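Sillesari Teaching Hospital Opens Suturing Skills Room

2019-08-06

The Department of Surgical Education at Sillesari Teaching Hospital has opened a dedicated room for suturing practice on the second floor of the Hilik Building. The room replaces the shared bench space on the ground floor, which had been in use for skills teaching alongside other courses and could be reserved only on weekday mornings.

The new room is open to surgical residents, final-year medical students and operating room nursing staff who have completed the department's introductory course. It will be available from early morning until late evening on weekdays, with supervised sessions in the afternoon. Weekend access may be arranged through the department office.

Work on the room began in January and was paid for from the hospital's education budget, together with a grant from the Sandhu Foundation. The grant also covers tissue pads, suture material and needles for the first 3 years of operation. The department has taken delivery of 1000 practice pads for the coming academic year. Most are flat pads for incision closure, and the remainder are layered pads intended for residents in their second year and above.

Teaching in the room follows a revised course outline adopted by the department this summer. Participants begin with needle handling: where along the curve the needle should be held, how the jaws of the driver should meet it, and how the wrist is turned so that the point enters the tissue at the correct angle. They then move to simple interrupted stitches, followed by continuous closure and knot tying. Each stage must be signed off by an instructor before the next is attempted. 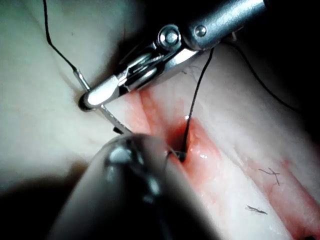
Particular attention is given to the spacing of stitches and to the distance between each entry point and the edge of the incision. Instructors have reported that these two matters account for the greater part of the corrections made during supervised sessions. Under the revised outline, participants close a full incision at every visit and keep the pad for review at the following one. Pads are labeled with the date and the stage of training and stored in the cabinets along the north wall.

The course also deals with the management of thread. Participants are taught to keep the free length clear of the working area, to draw it through the tissue without sawing at the puncture, and to avoid gripping it with the jaws of the driver in any portion that will remain in the wound. Black suture is recommended for early practice, as it shows clearly against a pale pad and allows the instructor to follow the path of each stitch.

During the last academic year, 461 participants attended suturing sessions in the former bench space. The department expects attendance to rise with the longer opening hours and has increased the number of supervised afternoons accordingly. Places in supervised sessions will be offered first to residents who are due for assessment in the current term.

Reservations are made through the Dikex scheduling page on the hospital's internal network. Users should select Room 618 and indicate whether they require an instructor. Sessions canceled with less than one day's notice will be counted as attended. Participants are asked to bring their course record to every visit and to arrive in clean scrubs. Food and drink are not permitted in the room.

All needles must be counted at the beginning and end of each session and placed in the sharps containers beside the door. Needles may not be left in pads that are put away for review. Any injury, however minor, must be reported to the instructor on duty and to the occupational health office on the same day. A copy of the reporting procedure is posted next to the sink.

A short orientation is required before the first visit. Orientation sessions will be held each afternoon during the opening month and weekly after that. Staff who completed the introductory course before the current outline was adopted do not need to repeat it, but they are required to attend the orientation.

Questions concerning access, course records or group sessions should be directed to the office of the Department of Surgical Education on the first floor of the Hilik Building.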